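Robot cell at work, do I learn it or start looking?

Preltex put one arm on our sorting line in July and a second one is coming. I've done that job by hand for 13 years. Now I mostly clear jams, tape labels on stuff and step over cables all shift. Same pay so far. Anybody been through this?

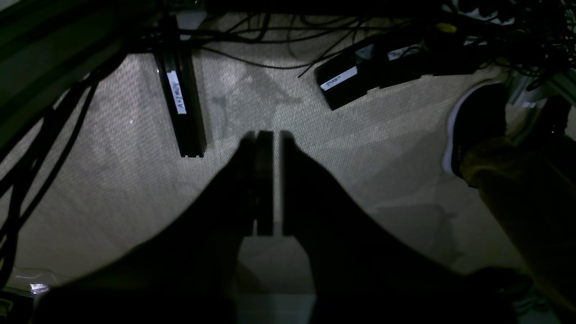

Deisy Marulanda
Learn it! We went through it at Henmont and the people who asked to be trained in the first weeks are the ones running the cells now (me included). My hands hurt less, but I do miss talking to the person next to me. Ask for the training in writing, and ask what happens to your grade, because mine took 10 months to get changed.

cliverfan
depends on your boss

Henao
Ours went from 3000 pieces a shift by hand to way more and they still needed everyone, just on different hours. Check the shift schedule before you say yes to anything.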